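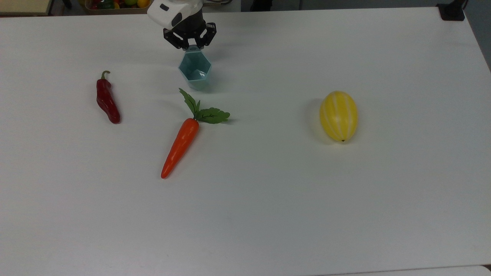
Open day at Lytvynenko, Poltadberg
Visit report by Mabli Foulkes, 01/09/2026

Lytvynenko opens its software floor to outside visitors once a year. I went because we are about to choose tooling for our own arm and I wanted to see how another team puts its stack together. The mechanical side was covered by a different tour, which I skipped. These are my notes in the order of the day, tidied a little.

Getting there
The tram from Poltadberg station stops outside the gate. Sign-in took longer than the ride, as everyone had to fill in a form about photographs. Phones were allowed in the demo area but not by the servers. Coffee was upstairs, and the talk started late.

The talk
The opening talk was on how their software is split up. The perception part takes in the camera pictures and puts out a list of objects, each with a label, a position and a confidence. The planner takes that list and an instruction and picks a target and a path. The controller turns the path into joint commands and watches the forces at the fingers. All of it is tied together by Surier, their in-house tool for logging and replay, and I spent most of the afternoon on that.

The split is an ordinary one. What I found useful was how strict they are about what passes between the parts. The planner never sees a picture. If perception is unsure about an object, it has to say so in the list, and the planner decides whether to go ahead, look again or stop. They used to let the planner ask for image crops and dropped it last December after finding that bugs could no longer be pinned on one side or the other.

At the bench
The demo bench was a white table with food shapes laid out on it: a red chilli pepper, a carrot with its leaves on, a yellow melon with pale stripes. The gripper had a teal hexagonal piece at its fingers. It is a plain set-up, and I was glad of that. With so little on the table you can follow what the software is doing.

Each of the items makes its own kind of trouble for perception. The carrot's trouble is its leaves. An outline drawn round the whole carrot has its middle too near the top, and a grasp planned on that middle closes on foliage. Their fix is to label root and leaves as separate regions that belong to the same object, and to let the planner grasp only the root. The chilli has a shiny skin, and the highlights used to break its outline in two. The melon is simple to find, but its long axis comes out differently from one picture to the next, so they average it over a short run of pictures before passing it on.

The teal piece is the hard one. It is see-through, and the depth camera reads the table behind it at some points and the near wall at others. They no longer try to get its shape from depth. They fit a stored hexagonal outline to the colour picture, take the height of the table as known, and work out the rest. Once the piece is in the fingers the table height is no help, so from then on its position comes from the arm's own joint readings. The switch between the two sources is a single line in the log, and we were shown how to search for it.

Replay in Surier
Surier records everything that passes between the parts, with time stamps, and can play any of it back into any one part. You can feed an old run into a new planner without the arm moving. There are about 800 recorded runs in the store, and a change to the code has to go through the whole set overnight before it is merged. A run that comes out differently is flagged for a person to look at. It isn't failed automatically, and I think that is the right choice, given how many differences are harmless.

The screen layout took some getting used to. Time runs downwards, with a column for each part and the messages drawn as lines between them. Clicking a line opens the message as text. I asked to see a grasp that had gone wrong and was shown one from the week before, where the finger force had dropped briefly during a lift. The controller had reported it and the planner had ignored it, because the threshold was set in a file that hadn't been reloaded. It took seven minutes to find in front of us, including a wrong turn.
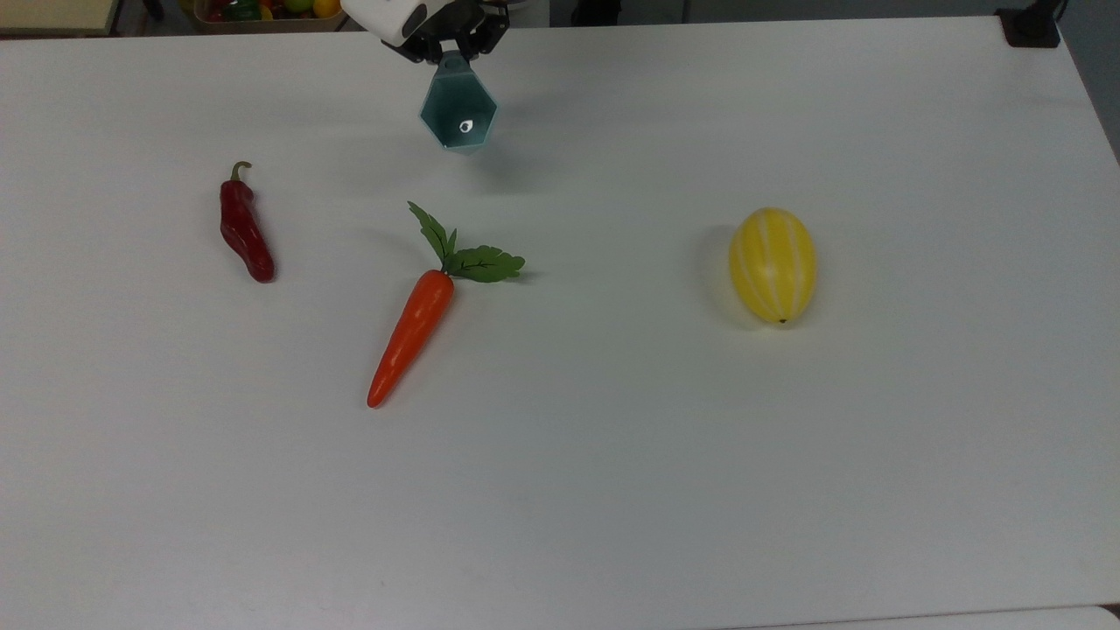 Attila Dobos thought the replay tool gave a false sense of safety. His point, made over lunch and again at the bench, was that a recorded run only holds the camera pictures that the old planner's movements led to. If the new planner would have gone left instead of right, the recording has nothing to show it, and the comparison stops meaning much from there on. The answer from the team was that Surier cuts the replay at the first step where the paths part and marks the rest as unknown. He accepted that, but wanted to know how many runs get cut early. They said they would look it up.

The planner session
After lunch there were three short sessions and I chose the one on planning. Most of it was about retreat moves. Every path the planner makes has to come with a way back to a safe height from any point along it, and paths without one are thrown out before they are scored. This costs time, mostly near the edges of the table, where the arm is close to its joint limits.

They also talked about Josenetti, the scripting layer they use for writing tasks. A task is a plain text file with a start state, a goal and a list of things that must stay true, such as not touching the other objects. I tried it and had a small task checked within three attempts. The error messages name the line and the rule that was broken. The manual is thin and some of it describes an older version.

Follow-up
I have asked for the message format and a sample recording, and for the figure Attila was after. Prices were not discussed. Slides from the morning talk are to be sent to everyone who signed in.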